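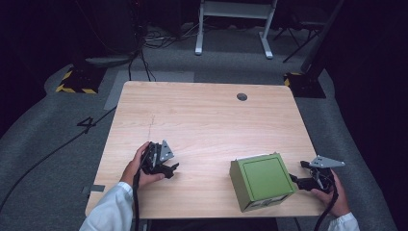 Skerkthorpe Furniture Reuse Club – Members' Forum

Marked table top

bassi83: Table has a thin line running down the top, left of centre. Pale wood. Scratch or crack? The green box can stay on it for now.

plankend: Scratch. Wax it and leave it.

Florkberg: I'd sand it – wax only hides it.

plankend: Not if the top is veneer. You'd go straight through.

bassi83: Can't tell from the edge. Will try wax first.

Florkberg: Fine, but check underneath for a crack before anyone buys it.

5 replies | 83 views
Contact us | Back to top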